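Play food box: sorting day and what we still need

The play food has been out on loan since the spring and most of it is now back at Favberg Hall. We had one lost property crate, two carrier bags and the old Turcotte box to go through, and it was all done by Wednesday lunchtime. The fruit and vegetables are in good order. The tea set is short of saucers again and will stay in the cupboard until we find some more.

From now on the produce will be kept together as a set, with cloths for children who want to lay out a market stall or have a picnic. The tomato, the green pepper, the aubergine and the pineapple are always asked for first, so please check they are in the bag before you sign it back in. 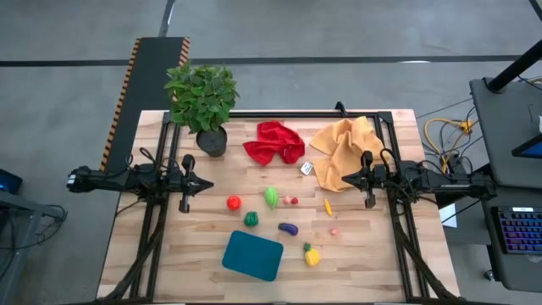
One parent wrote to ask whether the set could go out for a fortnight instead of a week, as her two only get properly into a shop game once the first few days are over. She also wondered if we might add some paper bags and a till.

A fortnight is fine from June, as long as there is no waiting list. We do have a till, but the drawer sticks - it will go out when it has been mended. Paper bags get torn very quickly, so please use your own.

The toy library now has 58 families signed up and 40 sets to lend. We have put aside 100 pounds for new play food, mainly bread, eggs and cheese. If you have any to pass on, leave it in the tray by the Urnska Road door. Wipe it over first, please, and nothing small enough to swallow.

Cloths can be washed at 40 with everything else, but do the red ones on their own the first time.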